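Clondimley 客厅流媒体播放盒

接上电视的HDMI口，连好家里的无线网络，就可以看片。Clondimley 播放盒支持4K和HDR输出，老电视会自动降到1080p，不用手动设置。遥控器带语音键，按住说片名、演员名或类型，搜索结果会把各平台放在同一页，并标明哪些包含在会员里，哪些需要另外付费。

片库更新
首页的“本月上新”栏目按地区显示。换了地区之后，请在“设置—账户—所在地区”里重新选择，列表会在下次开机时刷新。已下架的剧集仍保留在观看记录中，但不能播放。九月起，“即将下线”单独成栏，可按剩余天数排序。

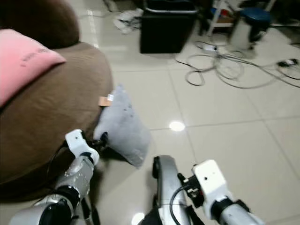 浅灰色靠垫与棕色布面沙发

多人使用
一台播放盒最多建立2个主账户，每个主账户下可以再开儿童模式。儿童模式有独立的片单和观看时长限制，退出时需要输入密码。追剧进度按账户分别保存，换到手机端可以接着看。

规格
型号：Grarkness 86
输出：HDMI，最高4K
网络：双频Wi-Fi，百兆网口（100 Mbps）
片单收藏上限：每账户400部
音频：立体声，支持环绕声直通
遥控器：蓝牙，7号电池两节（随机附送）

包装内含
播放盒、遥控器、电源适配器、HDMI线、快速指南。

购买前请注意
各视频平台的会员需自行订阅，本机价格不含任何会员费。部分平台的4K内容只对高级会员开放，画质选项以平台页面为准。使用投影仪的用户请确认投影仪支持HDCP 2.2，否则4K片源可能黑屏或降为低清。用网线连接时，可在“网络”菜单中关闭无线功能。

常见情况
开机后停在标志画面：拔下电源，等一分钟再插上。
遥控器无反应：同时按住“返回”和“主页”键五秒，指示灯闪烁后重新配对。
字幕不同步：播放时按“菜单”键，进入“字幕—时间调整”。

现货，下单后次日发出。保修期一年，遥控器电池不在保修范围内。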